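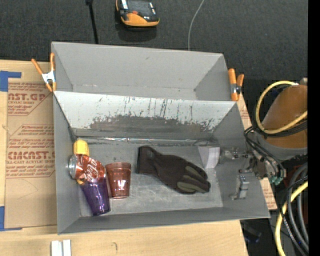

The test bins at Nellmont. The glove is on the contents list, and so is the soda can.

Gervásio Barbosa keeps two spreadsheets. One is called "Robot" and has a handful of rows in it. The other is called "Everything Else" and has 178.

"People ask to see the first one," he says. "It's a lovely sheet. It fits on a phone."

Barbosa plans equipment spending for Nellmont, a sorting and returns business that handles mixed small goods for companies that would prefer to stop thinking about them. Two years ago he was asked to find out what it would cost to have a robot arm pick loose objects out of one bin and put them in another. He had an answer in a week. He has been correcting it ever since.

We talked next to the test bench, where the arm was hanging over the front bin and had been told to stay put while there was company. The bench is pale wood. The bins are gray. Spring clamps with orange handles are fixed to the sides of the rear one, and Barbosa would like it known that they are in the budget.

"Row 41," he says. "Clamps. The first version of the plan had no clamps in it. It had a robot, a gripper, a controller and a line that said 'misc.' I'd like to meet the man who wrote 'misc.' and shake him, but I shave him every morning."

The first quote came from an integrator called Stotimard. It was clear, well printed and, he says, correct in every particular. It covered the arm, the gripper and 80 hours of engineering time. It assumed the customer would supply "a suitable work area," and Barbosa, who had a table, considered that settled.

"I read 'suitable work area' and thought, I have an area. I can see it from here."

What he came to learn is that a suitable work area is where the money goes. Bins have to stay where the software believes they are. Cables need somewhere to run that isn't through the middle of the job. Somebody has to decide how high the bin walls should be, and somebody else has to buy them again when the first person turns out to have guessed. By the end of the first quarter the small purchases for one bench had come to $3,144, and no single item among them had been expensive enough to need a signature.

"That's how they get past you," he says. "If you'd asked me for three thousand dollars in one go I'd have made you write a page about it. Ask me for tape and I say, sure, get tape."

I ask what he would do differently if he were starting again. He thinks about it for long enough that I check the recorder.

"Test parts," he says. "I would have had a test parts budget. I had nothing. I thought you tested with the product."

The trouble with the product at Nellmont is that it could be anything. Customers' returns arrive as they arrive. So the team built up a bin of awkward things, and on the day I visited it contained a brown work glove, a crumpled red soda can lying on its side, a see-through purple cup and a reddish-pink tumbler, plus a few others I couldn't have named. Each sort of object stands in for a kind of trouble. A clear cup is hard for a camera to make sense of. A glove has no shape to speak of until you pick it up, and then it has a different one.

"The can is the cheapest piece of engineering equipment in the building," Barbosa says. "It went through as refreshments. Finance was fine with that. When I tried to buy a second set of tumblers as 'calibration objects' I got a phone call."

He now has a line for test parts, renewed every January, and a second line for replacing whatever the first line bought. He recommends both. He also recommends writing down what is in the bin, because a trial run on one lot of objects can't be compared with a trial run on another lot, however good the numbers look in the presentation.

This came up when he was choosing between grippers. Stotimard had offered one with two fingers. A rival bid from Plakstead used suction, cost less, and was shown off with boxes. Plakstead's demonstration was flawless. Barbosa asked whether they would mind trying it with a glove.

"There was a pause," he says. "A very professional pause. They said they could look into gloves in phase two. I've been buying equipment for a long time, and phase two is where a supplier keeps the things he hasn't got."

He is fair to Plakstead, at some length. Suction would have been right for a warehouse full of cartons, he says, and he'd have signed that afternoon. His own list had too much on it that was floppy or dented. He took the fingers, and paid for a spare set of pads in the same order. The spare pads were his idea. He mentions this twice.

Then there is the matter of wear. The back wall inside the front bin is scraped down to dark patches, with the paler coating flaking along the edges, and the floor is scratched. I wonder aloud whether that bothers him.

"It bothers me on the sheet," he says. "I had bins down as equipment, five years. They're consumables. I treat them like printer paper now. I've stopped being sentimental about a bin."

Not every overrun was small. A second bench, planned for the Camargo building across the yard, was costed by copying the first sheet and changing the title. It had the right clamps. It had the test parts, the spare pads, the bins. What it lacked was a power outlet within reach, which Camargo's previous tenants had apparently never wanted in that half of the room. The electrician's bill put the bench over its limit before anything had been unpacked.

"So I have a row for walking over there and looking," Barbosa says. "Zero dollars. It's my favorite row."

I ask what share of a first robot budget he would now hold back for things not yet thought of. He says 35 percent, without blinking, and adds that whoever approves it will suggest ten.

"They'll say, what's it for? And you can't tell them, that's the whole problem. If I knew what it was for it would have a row." His trick, if you can call it that, is to bring the old sheet to the meeting and scroll. He scrolls slowly. Around row 60, he says, the room generally becomes more generous.

He has less patience for the payback calculation, the figure everyone asks about first. Nellmont's original one counted hours saved from the day of delivery. The arm spent its early weeks being set up by people whose hours were also, it had been assumed, being saved.

"Start the clock when it's doing the job unattended," he says. "If that makes the number ugly, fine, it was ugly already. You've just been introduced."

Would he buy it again? He would, and he has: the Camargo bench is due to be running in January, outlet included. He has already sent the plan up for approval. Before I go he opens "Everything Else" to show me the newest entry, which he put in that morning. It says "cable ties, more."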